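How to Set Up a Workbench You'll Want to Come Back To

A bench doesn't have to be fancy to be a pleasure. Mine has moved house with me 2 times now, and what keeps it useful is mostly light, a soft surface and a bit of tidying at the end of the evening.

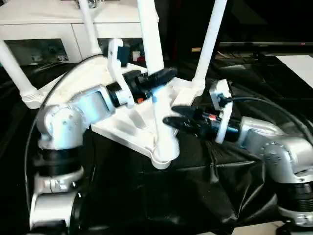

Words and pictures by Onia Li, Tovdale

Start with the top. Clear everything off (yes, the mugs too!) and wipe it down, then lay a plain dark cloth over the part where you do your fiddly work. Small pale parts show up beautifully against black, and they don't skitter away when you set them down. Iron the cloth first if you can bear to.

Next comes light. I like a lamp of 800 lumens on the side opposite my writing hand, and a softer one farther back. Move them around after dark until the shadow of your hand stops bothering you, and only then screw the clamps down.
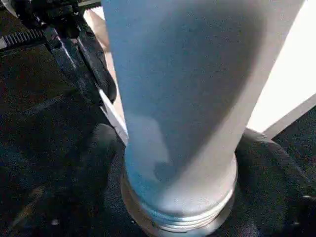 Pale blue-gray bottle, with a ridged metallic base.

Liquids get their own corner, well away from plugs and paperwork. I keep glue and oil in a shallow tray there, lids on, labels facing out.

Last, leave ten minutes before bed to put things back. I started doing this one February and I still grumble about it, but the mornings are so much nicer.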